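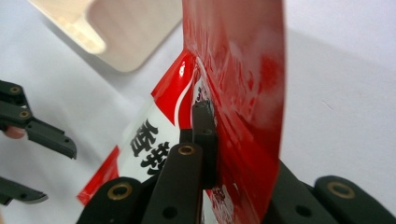

Caroline Khaemba wants to know whether a community cookbook can still be worth buying when half the recipes start with a can of something, and she'd like me to answer before she spends her birthday money.

Caroline, yes! I've been cooking out of the Lirthorpe one since February and I have so much to say that I'm going to need several posts, so get comfortable.

First, it's a spiral-bound book, and it lies flat next to the stove, and I can't tell you how happy that makes me. My big glossy hardcovers are lovely, but I have to hold them open with a bag of rice and then I need the rice.

The editor is Noelia Sarmiento, and she left everybody's instructions the way they came in. One lady writes "bake until it smells done" and moves right along to the frosting. I baked it until it smelled done – it took 35 minutes in my oven, and I wrote that in the margin for next time.

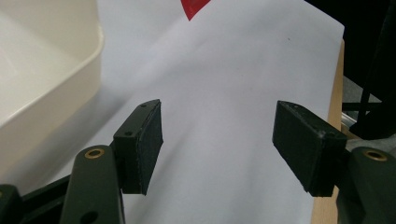 The soup chapter is where I'd start. There are 8 soups and I've made 4 of them, and the split pea with the vinegar stirred in at the end has pushed out my own mother's version (please don't tell her, she reads these sometimes).

Now the cans. Yes, there's cream of mushroom, and quite a lot of it. But the green bean dish from the Samgate end of the county has you fry the onions yourself, slowly, and the canned part just sort of disappears behind them.

What I didn't love: the index goes by the cook's last name, so unless you remember who sent in the cornbread you'll be flipping for a while. I've started my own index on the inside back cover and I'm up to the letter M.

They printed 1000 copies and I don't know if there will be more. My neighbor wants mine, and the answer is no, though she's welcome to come over and copy out the lemon bars like we used to do.

Also Caroline, if you do get it, skip the tuna mold on your first weekend – work up to that one. Start with the split pea, use more black pepper than it says, and come back and tell me how it went.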